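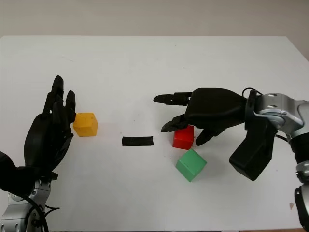

Climness opens its play table room in Gristton

Gristton, Jul 9, 2023

Hi, it's me from Climness again, and I finally get to share some news I've been sitting on all spring! In August we're opening a room in the old Carbone building where anyone can come in, pull up to a table and play with blocks. That's the whole plan (well, there's coffee too).

We went round and round on the tables. I wanted bright ones, but we tried a plain white top and I was sold in a minute, a yellow cube or a red one just pops on it. The walls are staying pale for the same reason, so please stop sending me paint chips!
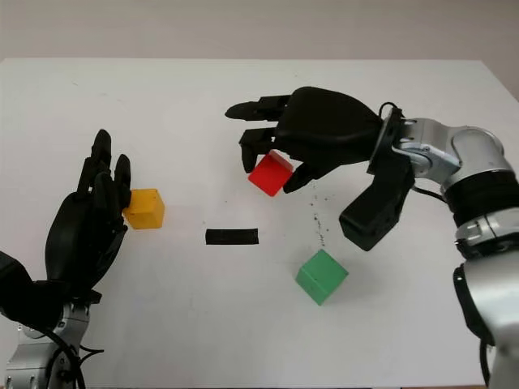 Small sets are my favorite part. You don't get a giant tub dumped in front of you, you get a few little cubes and plenty of space to push them around, line them up, swap them over and start again. We have 3,033 blocks in the cupboard, so if you do want more, just ask at the desk.

The block sets come from Fora, who have been so patient with us. A few have worn corners from our tryout days and I'm keeping those in the mix, they feel nice in the hand.

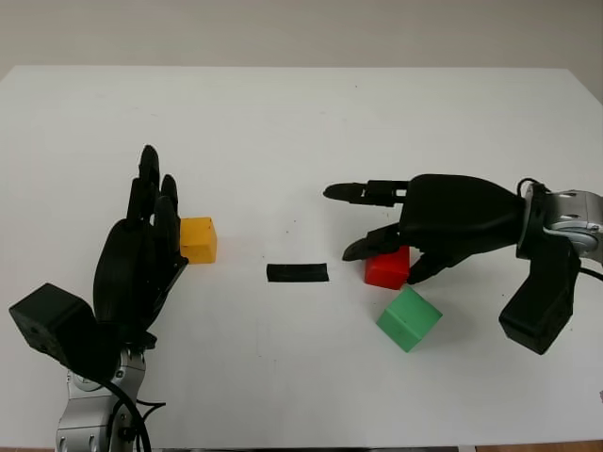 Sessions run 90 minutes, with up to 10 people in the room at a time. Kids from age 4 are welcome with a grown-up, and grown-ups are very welcome without a kid. Booking opens at the end of the month at the Climness front desk, and press folks can drop by before then if you let me know you're coming.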